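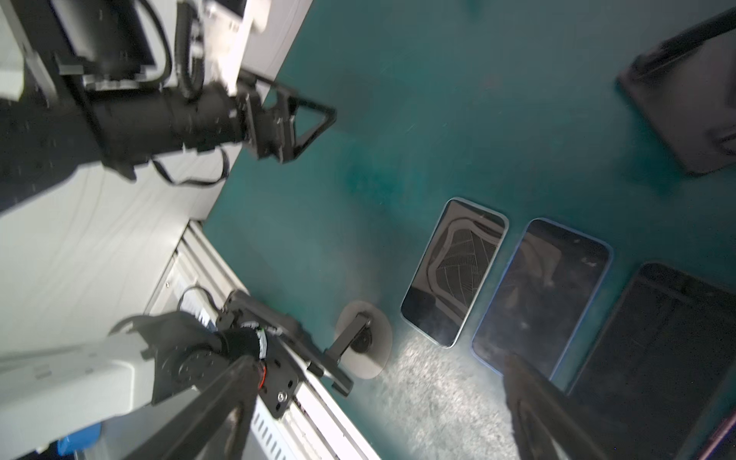
Vlastimil Kollár asked first whether the two arms could share one table without getting in each other's way. Visitors to the Drakholm open day in Istport put much the same question to the staff all afternoon.

8 October 2018
By the Drakholm press office

Drakholm opened its Istport workshop to 200 guests to show how a pair of robot arms can be set up to handle smartphones and phone stands. Groups of 18 were taken through the workshop in turn.
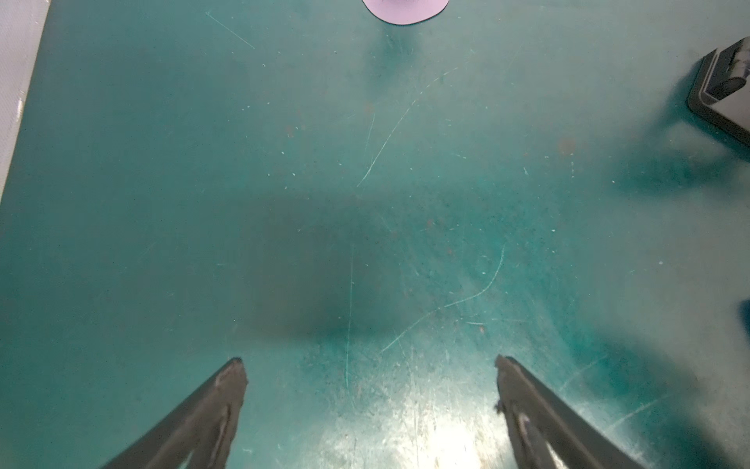

The project, named Sorberg, began in August with partner firm Hudec. Drakholm supplies the arms and the control software. Hudec is responsible for the enclosure and for training operators.

Guests were able to speak with the engineers and look over the work plan for the coming year, which includes 800 hours of running time.

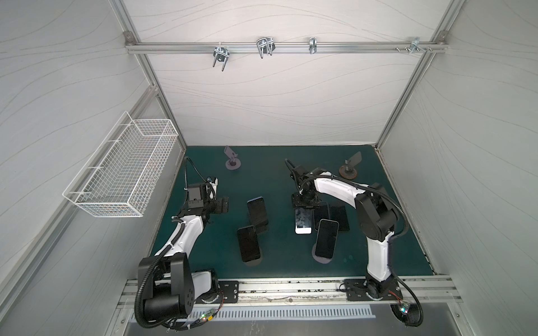 Drakholm will hold 2 more open days in Istport. Places are free but must be booked through the workshop office. School groups are welcome and should give the number of students when booking.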